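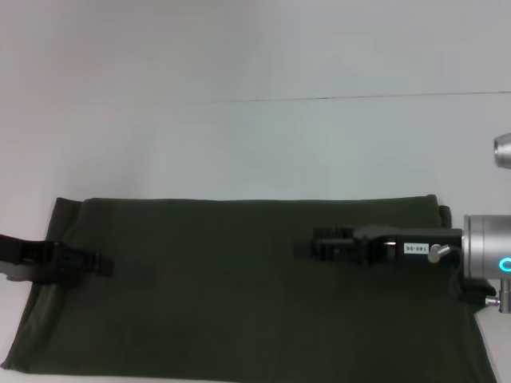

Kandpal recording kit, two weeks in. We bought it for cloth folding examples, 30 a session, and mostly I'm happy. Setup quick, manual thin. The head view gets both grippers and the fold lines on a dark green cloth, even the little turned-over bit near the top right corner, so labelling is easy enough. Paler cloth on our pale table — much worse, the edges just go.

Gripes. Saving is slow, 39 seconds a take. Lost 2 takes when the disk filled up, no warning at all. Export to Gingate works but the timestamps need fixing by hand, wich is a pain.

575 for the kit, cable extra. Cheeky. Would still buy again — four stars, fix the saving and its five.

Itziar Segura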